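# Granite worktop

A **granite worktop** (a *countertop*, if you learnt your kitchens from American telly) is a slab of natural stone cut, polished and laid over kitchen base units. I've written most of the kitchen pages on the Druviren household wiki and this is the one I've fussed over longest, so forgive me if I go on a bit.

## What it is

Granite is an igneous rock, mostly quartz and feldspar with some mica and other dark minerals thrown in. It cools slowly underground, which gives the crystals time to grow big enough to see. The feldspar usually gives you the creams, pinks and yellows, quartz tends to look grey or glassy, and the black bits are often mica or hornblende. A fair few stones sold as granite aren't granite at all to a geologist (lots of the "black granites" are gabbro or something like it), but the trade has called them that for ages and I don't think it's going to stop!

## Colour and pattern

Stone yards split their slabs into *speckled* and *moving*. Moving stone has big sweeps of colour running across it, and you have to think hard about where the joins go. Speckled stone is the same sort of busy all over, so a join is much easier to lose. I'm firmly a speckled person.

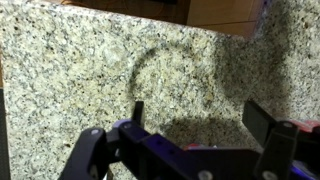 *Speckled granite in cream, pale yellow, white and grey, with small black and brown flecks.*

Light makes a huge difference to this sort of stone. A piece can look nearly white in one spot and quite olive a bit further along, and people ring their fitter in a panic thinking they've been sent two slabs. Take your sample home and move it about — by the window, under the wall units, in the gloomy corner where the kettle lives. I carried mine round for most of December, and my family got very tired of being asked whether it looked green.

## Thickness and edges

The usual thicknesses in Britain are 20 mm and 30 mm. The thicker one feels lovely and solid, the thinner one is kinder to your cupboards and your wallet. Edges come as pencil round, bevelled, bullnose and so on. Pencil round is the one I'd pick again, as sharp corners chip if you catch them with a casserole.

For overhangs, the Druviren page on breakfast bars uses 300 mm as the point where you start talking to your fitter about brackets. My own front overhang is 50 mm, a bit more than most people have, and I like it because the crumbs miss the drawers.

## Cost

Prices swing wildly with the stone, the cut-outs and how awful your stairs are. My quote from Cordero came to £2,108 fitted, and £828 of that was the slab itself. The rest was templating, the sink cut-out, polishing and two very patient people with a van.

## What goes with it

Warm, creamy granites sit happily with pale wood. Light wooden wall units with plain upright metal handles are a combination you'll see over and over, and I've never got bored of it. The wood calms the speckle down, and a simple handle doesn't argue with either of them.
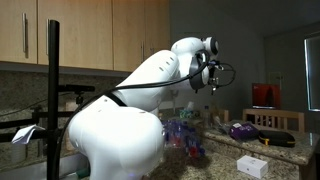 Macarena Collado left a note on the talk page to say that I'm too kind to pale wood, and that in her kitchen the creamy stone only came alive once she'd swapped the doors for dark green ones. She also thinks this section ought to mention splashbacks. Fair point on the splashbacks! I'd go plain, either painted wall or a short upstand in the same stone.

## Looking after it

Washing-up liquid, warm water, soft cloth, dry it off. Keep vinegar and limescale remover away from it, as they can dull the polish or attack the sealer. Most pale granites want sealing now and then, and the drop test will tell you when: leave a little water on the stone for ten minutes, and if it leaves a dark patch it's time to reseal.

Oil is the real nuisance. A paste of bicarbonate of soda and water, left overnight under cling film, shifted most of mine from beside the hob, though it took three goes.

## See also

- Breakfast bars
- Upstands and splashbacks
- Sealing natural stone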